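Planner update: quicker on paper

Feb 28, 2018
By Coralie Hinds

Release notes are written by people who have just finished something and would like to go home, and I try to read them with that in mind. The notes for Niner, the new version of the planning software we run at Lurkesby, say it finds a path for two arms in a cluttered space in 190 milliseconds. The old one, Lockyer, could take several seconds and now and then came back with nothing at all. So the new number is very welcome. I would just like to know what it is a number for.

As far as I can make out, it is the time between asking for a plan and getting one. It leaves out the time spent deciding what to ask. It also leaves out the second request, and the third, when the first plan is turned down by the safety check that sits further along and uses a fatter model of the hand than the planner does. I asked why the two models differ. The answer was that the thin one is faster.
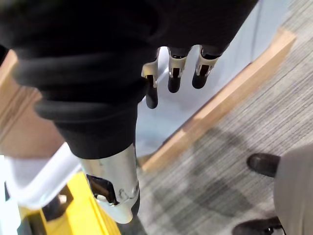
Issue 50

Take the hand itself. The planner knows it as a set of smooth solid shapes with joints between them. It has no idea about the fabric over the top, or the thick black cables looped beside it, and those are the parts I would expect to snag first. Cables move about. A shape drawn once in a file doesn't. Trinivham, the add-on that is supposed to deal with this, wraps everything in a safety margin and lets you choose how wide. Set it wide and half the reachable space near the yellow fittings is gone. Set it narrow and you are back to hoping. There is a slider for it, and the slider has no units on it, which I have complained about before in these pages.

Then there is the testing. The claim rests on 3,343 planning problems, and that sounds like plenty until you look at where they came from. A set of 2,000 was made by shuffling the same few start and end positions. The rest were recorded from real jobs, but they were recorded with Lockyer, so anything Lockyer gave up on never got written down. We are testing the new planner on the questions the old one could already answer! I don't think anyone meant to do that. It is what happens when the logging only saves a run once it has a plan to save.

The tray job is the one I would like to see measured properly.

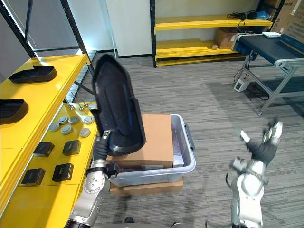
Coralie Hinds
Software Tester, Lurkesby

A black tray with a glossy hollow in it, gripped near one end and held up almost on its edge over a clear bin, is a poor thing to plan for. The planner has to treat the tray as part of the arm from the moment it is gripped, and get its angle right. If the tray tips a little in the fingers, the plan goes on being worked out for a tray that is somewhere else. Niner does let you refresh the held object's position from the head camera. It is switched off by default, and with it switched on the planning time is not quoted anywhere I could find.

A shiny black surface is also what our depth sensing likes least. It comes back full of holes, and the software fills holes with free space. I would rather it filled them with a question mark and slowed down. The reply to my ticket says this would "hurt throughput", and I am sure it would.

None of this means we should stay on Lockyer. It was slow and moody and its error messages were a disgrace. Niner at least says which pair of parts it thinks would touch, and that has already made my days shorter. But I have asked for three changes before it becomes the standard planner in May: one hand model for both the planner and the safety check, failed requests saved along with the good ones, and a time quoted from the first request to an accepted plan, retries included.

The first is agreed. The second is "under review". I have had no reply on the third.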